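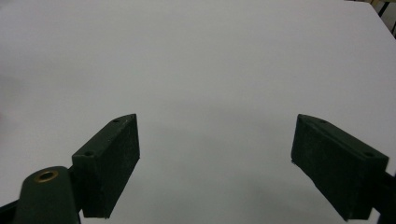 Search this book
Enter keyword Go

Chapter Four
Riding in a Group

A cyclist who rides close behind another meets less wind and spends less effort. This chapter sets out how a group shares that benefit and how riders take their turns at the front.

The Gralley club is used throughout. Its summer program covers around 585 miles, and its longest ride, from Bindgate to Inia, is 100 miles. New members begin with shorter routes. 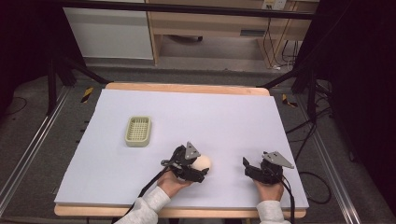 Small plastic basket on a covered work table.

A turn at the front should end before the rider is tired. The leading rider checks behind, moves aside, eases the pedals, and rejoins at the back.
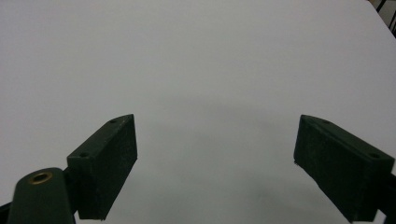 Speed must stay even when the lead changes. A fresh rider often pushes too hard at first, and gaps then open farther down the line. Hand signals are treated in the next section.

Comments

Angus Brunton: Does the Peixoto method of changing the lead come up later?

gralleyrider: Used this with our Friday group. The part on gaps is clear.

M.T.: A diagram of the line would help.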